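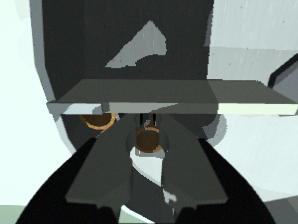 So we've had the Jimedell sorting cell at work since November, and I promised Bontu I'd write up what I think of it. Short version: I like it a lot more than I expected to, with one big gripe.

I'm on the parts bench at Trileo. Sorting little sleeves by hand used to eat most of my morning, and my wrists hated it. Now I set up the job in the simulator first, watch the arm try its picks on screen, fix what looks wrong and send it over to the real cell. The simulator comes with the package and I picked it up in 2 afternoons (I am not a computer person!). You can look right down between the fingers, so you know how close they're getting to the next part. 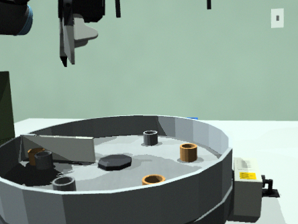

Gray and orange-brown pieces in the tub, simulator view.

My gripe is the training. Our package covered six people, and the night crew got left out completely. Kedir ended up learning it from my scribbled notes, which isn't fair to him – or to anyone trying to read my handwriting. And the job does change. I'm on my feet less and staring at a screen more, and I miss chatting with Meron across the bench.

Would I go back to sorting by hand? Nope. Four stars from me, and I'd make it five if they'd train the whole shop.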